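Two arms, one policy, and a lot less shuffling

Posted by Thitima Phuthong, 21 October 2018

I stopped in at the Pennington building on Friday because Ezequiel Cárdenas had been telling me all week that his handover result was finally holding up, and I wanted to see it before he changed something again. (He always changes something again.) I meant to stay for a coffee and ended up there until dinner, so here's the short version for everyone who has been asking.

The problem is easy to say. If you have two arms working on the same small thing, somebody has to decide which arm holds and which arm moves. Most of the setups I've seen give that job to a separate planner. It picks a leader, the other arm follows, and when the roles need to swap there's a pause while everything gets sorted out. You can hear it in the room, the motors go quiet for a second or two and then start up again.

Ezequiel's method, which the group calls Hilo, drops the planner. Both arms run off one policy, and that policy also puts out a number for each gripper that says how firmly it should be "in charge" of the object right now. The numbers can slide, so an arm can be mostly holding and a little bit moving at the same time. He trained it on 1026 demonstrations, all done by people driving the two arms by hand, and I can tell you from my own turn at the controls that this is tiring work! 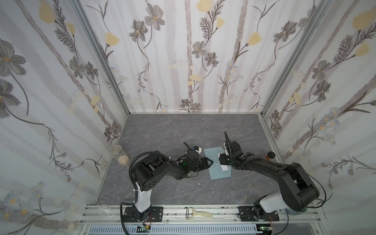
The part I liked best is how they labeled the data, which is to say they mostly didn't. The first plan was to have someone go through every demonstration and mark who was leading. They did 254 of them that way before giving up. Then they tried letting the model work out the roles from the gripper and joint readings alone, and it did a little better than the hand labels. Ezequiel was slightly annoyed by this, having done a good share of the marking himself.

For testing, they kept back 11 tasks the model had never trained on. Some involve soft things and some involve small hard things, and the two go wrong in different ways. With cloth, the old planner tended to let go too early. With little bottles and tubes, it tended to have both arms pull at once. I asked which kind he'd rather show me and he said bottles, no contest.
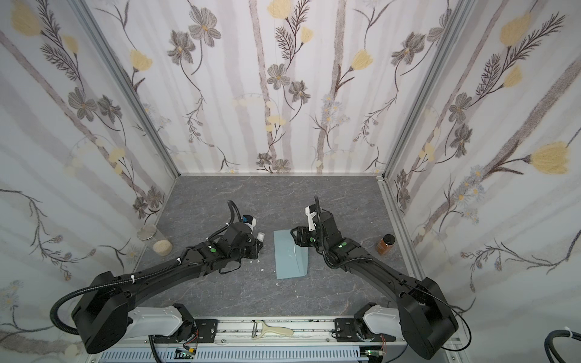

Both arms over the work surface, with a pale blue envelope between the grippers.

Compared with Ada, the group's earlier system, the new one finishes more of the held-back tasks and spends far less time sitting still between steps. Ezequiel wouldn't let me print the percentages until the paper is in, so you'll have to take my word that the gap on the chart was big enough to see from across the room. The soft items improved the most. The small hard ones improved too, though there are still a couple where Ada does just as well.

It isn't all sorted. The policy gets timid when the two grippers are very close together, and it will sometimes hang back when a person would just go for it. Ezequiel thinks that comes from the demonstrations, as all of us slow down when the fingers are about to touch (guilty). He wants to collect a new batch with drivers who've had more practice, and he's also been talking with the Haden people about trying the same policy on their arms, which are longer and a good bit heavier.

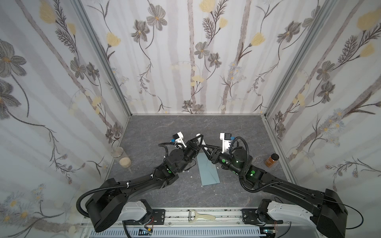 The two grippers meet at a small white bottle.

I also asked whether any of this would carry over to three arms. He laughed and said to ask him after the paper.

The write-up is going out later in October, and the group plans to share the demonstrations along with it. If you'd like a turn driving the arms for the next batch, Ezequiel has a sign-up sheet on the door at Pennington. Bring a snack, the sessions run long.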